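Nernmont Session Tunes > Recordings > Old cassettes from the Westetti singers

nuria_a
I've been given 30 cassettes of house sessions, mostly fiddle and unaccompanied singing. Should I clean up the sound before I share them, or leave the hiss in?

drirkier
Leave it in. Copy them flat, keep those files safe, and do any cleaning on a second set. I lost the top end of 7 good tapes by being too keen with the filter.

Rojanasak
I don't agree. People won't listen to an hour of hiss. Clean them, share the clean ones and keep a few raw.
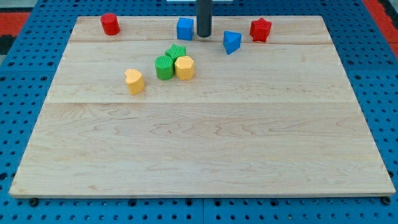
drirkier
A few raw isn't enough. You can't get back what you take out, and the chat between tunes matters as much as the tunes. Half the names are in it. Treat it like figure in maple: the darker streaks on that board are part of the wood, and I wouldn't want them sanded away.

Rojanasak
Fine for wood. Tape hiss isn't part of the fiddle.

nuria_a
I'll keep everything raw and clean 5 to start with. Does anyone know the second reel on side B of tape 10? The singer calls it the Westetti one.

drirkier
Post a clip and I'll have a listen tonight.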